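Rorstead Club Moves Youth Sessions to Shorter Practice Blocks

April 2018

The Rorstead youth swimming program has changed the way it schedules practice for its youngest groups. Sessions that used to run as a single block are now divided into short segments, each built on one skill, with a brief recall task at the start of the next segment. The new schedule applies to all swimmers in the two entry-level groups.

Under the old plan, a group worked on one stroke for most of the session and moved to a different stroke the following week. Coaches reported that swimmers performed the skill well by the end of the hour but had lost much of it by the next visit. The program attributes this to massed practice, in which repetition raises performance during the session without a matching gain in retention.

The revised plan uses spaced and mixed practice. A 50-minute session opens with a dry-land warm-up, followed by segments on body position, kick timing, breathing and turns. The order changes from one session to the next. Before each segment, swimmers are asked to state the main point from the last time the skill was covered. Correction is held back until a swimmer has made several attempts, and it is limited to one point at a time.
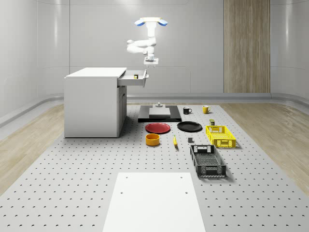
The schedule was drawn up with Dretano, a coach education provider that supplies lesson templates to clubs in the region. Its templates set out the length of each segment, the cue words to be used, and the test to be given at the end of the unit. Clubs may change the drills but are asked to keep the spacing between repeated skills the same.

The Nondow club tested an earlier version of the plan over 21 sessions. Two groups of similar age and ability took part, one on the old schedule and one on the new. The group on the mixed schedule scored lower during the first weeks, when its swimmers were still changing tasks often. On the retention test, given after a break with no practice, it scored higher on breathing and turns. There was no clear difference in kick timing. Nondow noted that its groups were small and that attendance was uneven in the second half of the test period.

Rorstead will use the same retention test, with one change. Turns will be scored from both walls, as the Nondow scoring sheet covered only the deep end. Scores will be kept by skill and will not be combined into a single grade. They will not be used to decide group placement this season.

Coaches assigned to the entry-level groups must complete a training unit before they take a session under the new plan. The unit covers cue wording, the timing of feedback, and how to handle a swimmer who cannot recall the previous point. In that case the coach is to show the skill once, without comment, and let the swimmer try it.

The cost of the templates and coach training is $2,000, paid from the program's equipment and education budget. Fees for families do not change.

Practice times at the Hedegaard pool also remain as posted. The first retention test is set for July, after the scheduled break, and results will be sent to parents with the fall registration forms.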